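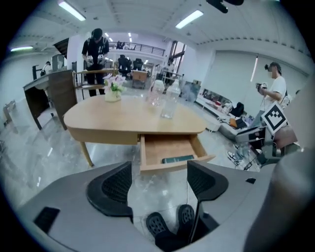 Do I have to fill out a health form again if I'm only changing planes in Magesa?

My flight to Flultia stops there for 14 hours, and I'd like to leave the airport and eat something that didn't come in foil. The airline says ask the ministry. The ministry's phone line says ask the airline. I filled out a form back in November and would love never to do it again.
Posted February 16, 2020

Jadwiga Kurek
If you go through passport control, you need a new form, even for a sandwich. The November one expired; they're good for 48 hours from signing. Stay on the transit side and all you get is the temperature check at the gate. Print two copies. One goes to the health desk and the other to the man at passport control, who will look at it as if you drew it yourself. I paid 19 for printing at the airport and I'm still annoyed.

Mohsin Bhutto
What Jadwiga said, but the rules changed twice while I was in line last week, so check the ministry's notice the night before you fly. Look at the one with the newest date, they leave the old ones up. The line took me around 50 minutes.

Gumik
just say youre not hungry

Jadwiga Kurek
Forgot to add, they want blue or black ink. I had green.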